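I'd been wanting to talk to Natalie Catterall ever since I heard her teach a class on saying Kaddish (there were 32 of us squeezed into a room meant for maybe half that, and I ended up on a radiator). So when she said yes to a phone call I made a big pot of tea and cleared my whole afternoon.

She leads mourners' groups, and she got into it sideways. Her father died when she was in her twenties, and she decided to say Kaddish every day for the full eleven months.

"I was terrible at it," she told me. "I couldn't keep up with the Aramaic. An older man used to stand next to me and slow down on purpose, and he never once mentioned it. I think I learned more from him than from any book."

I asked what people get wrong when they visit a shiva house. She laughed – a big laugh, I had to hold the phone away!

"They talk! They come in the door talking. The custom is that you wait for the mourner to speak first, and people can't stand it. They'll tell you about the parking."

I confessed that I have absolutely been the parking person. She was nice about it.

These days she's putting together a memory book called Zavoren, with short pieces families have written about people they've lost. She has 600 of them so far, some going back four generations, and she hopes to reach 1,000 before it goes to print. A lot of them are about food. One is entirely about how a grandmother folded towels.

"A woman wrote to me that she only had one sentence about her uncle," Natalie said. "I told her to send the sentence. It was 'He always walked me to the corner.' I've read it out loud in four different synagogues and I can't get through it."

We got onto faith after that, and whether she ever gets angry at God. She was quiet for a bit.

"Sure. I say the words anyway. Some mornings I mean them and some mornings I'm just keeping my place in line."

I've been thinking about that one all week. My own mother's yahrzeit is coming up in March, and I plan to go in the morning this time – early, before I can talk myself out of it.

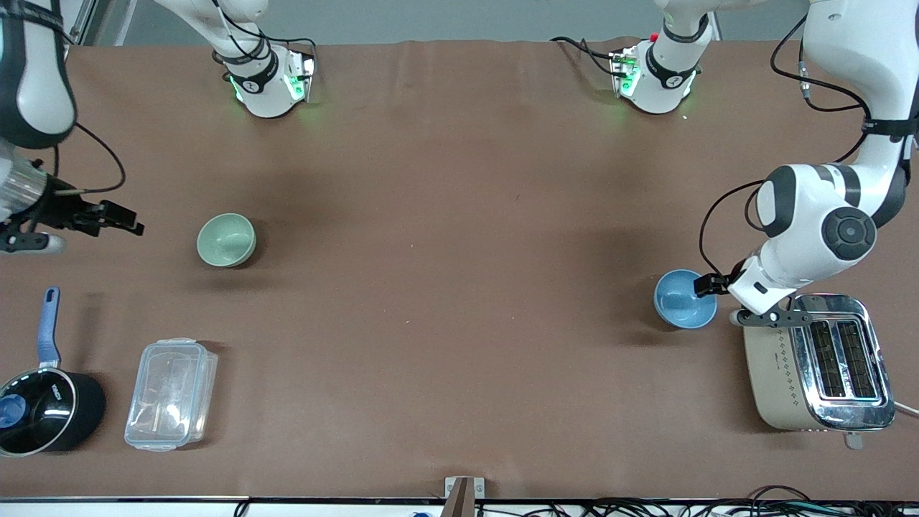
Two white robot arms over a table covered in brown paper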